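# Chapter 6: When the Grip Goes Wrong

One December, a two-armed robot at the Brolden lab ran the same number puzzle 1,123 times. It failed 232 of them, and those failures are the best teachers we have!

Most were small. A tile went down slightly crooked, the gripper kept pushing, and the arm stopped itself with a force fault. The log gave one line - "limit exceeded" - and left the students to work out the rest. Was the tile turned? Was the camera off? Had a cable pulled on the wrist?

You'll learn to answer questions like these, starting with the one that matters most: is it safe to reach in? A stopped arm may still have power, so press the stop button and wait 30 seconds before your hands go anywhere near the table.

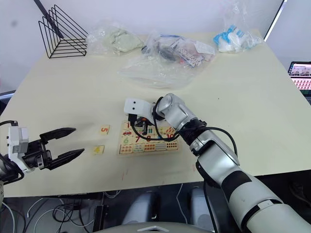
## 6.1 Reading a Force Fault

Every force fault has a direction. Find it first, then look at what the fingers were touching.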